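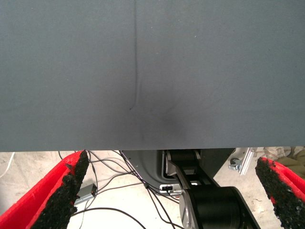 **To:** cell-upkeep list
**Subject:** Re: [cell-upkeep] Mikov cell: missed picks after pad change

Replies in between. I have trimmed the part about the lighting, which has its own thread.

> We took over the second two-arm cell at Sotelo in February and it is set up the same as yours as far as we can tell, same fingers, same cloth, same plate and gears. Since we changed the finger pads the right arm misses more picks than it used to. It closes, lifts, and the gear stays on the cloth or drops on the way up. The left arm is fine but it does less of the work.

We had the same thing on ours. In our case there were two faults on top of each other and we spent a day on the wrong one, so I will put them in the order I would check them now.

First, the closed position. A new pad is thicker than a worn one, so the fingers meet earlier than the controller expects. Ours was out by nearly 2 mm. The gripper reported a grasp on everything, including thin air, and the arm went off to the plate with whatever it had or didn't have. Jog the gripper shut with nothing in it, re-zero, open it fully, shut it again and check the reading comes back the same. Do that before touching anything in the pick program. If you have already changed pick heights to get round the fault, put them back first or you will be correcting for your own correction.

> Do you re-teach the pick points after a pad change, or only re-zero?

Only re-zero, as long as the finger itself hasn't come off its carriage. If a finger has been off, re-teach one point over the plate and check the rest against it.

The second fault was the cable on the right wrist. We had it tied too short at the green bracket, and with the wrist pointing straight down over the far side of the plate it was pulling on the connector. The camera would drop out for a moment and the arm would finish the move on the last position it had. From the bench this looks exactly like a bad grasp. 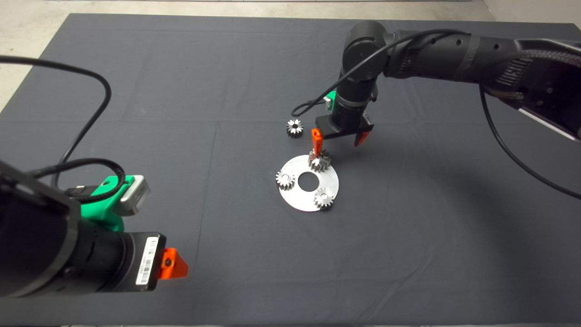 What cured it was more slack. We cut the tie nearest the bracket and let the cable make a full loop before it joins the upper link, then drove the arm by hand to every corner of the cloth and watched the loop at each one. It wants to hang clear of the fingers at the lowest pick and still have some bend in it at the furthest reach. The next tie goes on the link itself, well back from the elbow. Don't use the thin ties from the Branov kit for this, they cut into the jacket. We use hook-and-loop strap from the stores cupboard.

> Our log shows the misses bunched up, then none for a long time.

That fits the cable more than the pads. A pad fault gives you misses all through the run. Sort your log by where the arm was and see whether they are all at one side of the plate. Ours had 334 cycles in it before we thought to do that, and once sorted it was plain that the far side was the trouble.

> How are you fitting the pads? Ours have a rough edge and one has started to lift.

A rough edge is all right. A lifting edge has to come off. Our procedure at the moment:

1. Power the gripper down at the controller. Opening the fingers in software is not enough.
2. Peel the old pad from the base of the finger towards the tip.
3. Clean the inner face with alcohol and a lint-free wipe and leave it 10 minutes.
4. Fit the new pad from the tip down, with no overhang past the tip.
5. Clamp overnight between two bits of scrap with baking paper on the pad side.
6. Re-zero as above, then run the pick test with the gears before going back to the full program.

We skipped step 5 once on the left arm and had to do the whole job again.

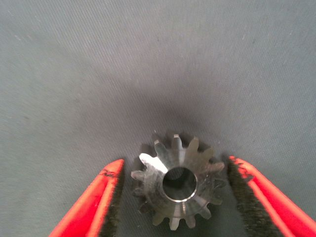

Approach height is the other setting worth a look while the cell is stopped. The Jamel notes give a single figure for all the parts and I don't think it suits the gears. We come down until the tips are just off the cloth, hold there, and check the gap either side from the wrist camera before closing. You want to see a narrow strip of cloth between the pad and the teeth on both sides, about the same width. If one strip has gone, the finger on that side will touch first and push the part across, and the tooth you were relying on for alignment is no longer where you taught it. Glare is a nuisance at this stage. A bright patch on one tooth can be enough to throw the outline off, so check your exposure on the bare metal and leave it fixed.

> Is the cloth worth keeping? It moves.

We have kept it. The fingers can touch down on it without harm and the small parts don't roll as far. It does creep, mostly towards the left arm. Ours is now taped under the table edge on all sides and we check it each morning against a pencil mark on the underside. The fold lines never went away and they haven't caused us any trouble. Pick the lint off, though, because it ends up in the pads.
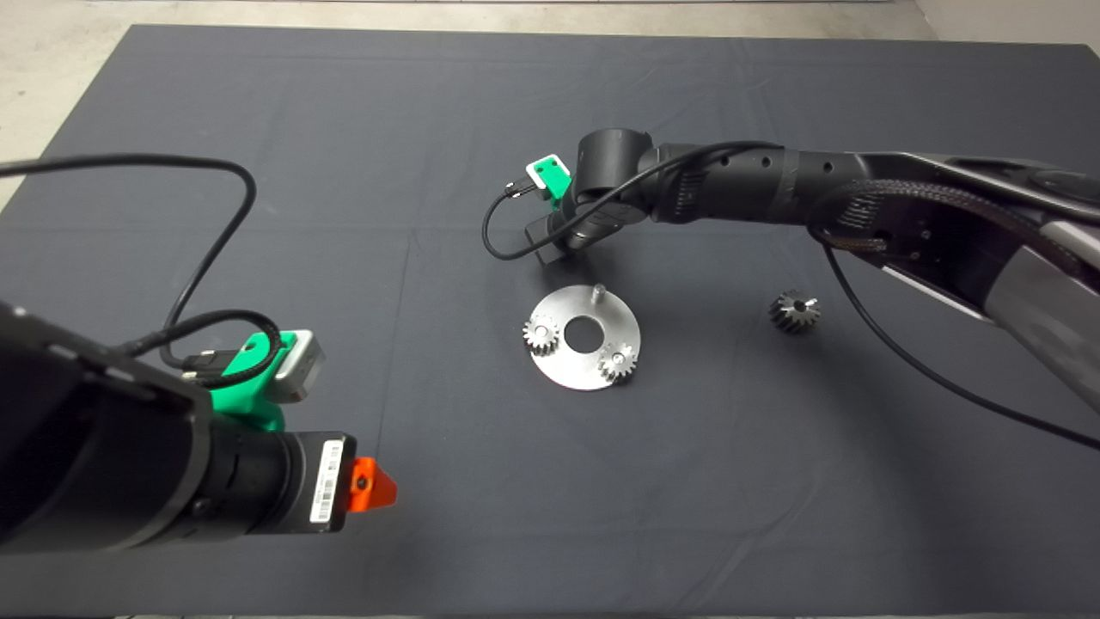 *Right arm over the plate, gears at the left and lower right, bevel gear on the cloth.*

For the pick test we lay the parts out much like that, with one loose to the right and the others on the plate, and run the right arm only. Pass is 100 picks without a drop. If it fails, stop and look at the pads and the cable before running it again. Repeating the test until it passes tells you very little, and I say that having done it.

> Last thing, the left arm camera has gone slightly off angle. Is that a re-calibration or can we just nudge it?

Re-calibration, I'm afraid. Check the screws on the mount first. The printed mounts relax a bit when they have been warm, and if you calibrate with loose screws it will be out again by the end of the week. Snug them by hand with the short key. One of ours cracked through the screw hole when it was done with the driver. I have the mount file with the slightly thicker wall and can put it in the shared folder under Mikov/mounts if you want to print a spare set. Print two, the left and right are the same part.

Also, before you power down for any of this, park both arms at the side and coil the floor cables out of the way of the trolley wheels. We had a supply lead pinched under a caster and it took a while to find.

Let us know what the sorted log shows. If the misses are spread evenly I would like to see the gripper readings as well, closed empty and closed on a gear.

--
Mikov cell, upkeep
cell-upkeep list: plain text preferred, please trim quotes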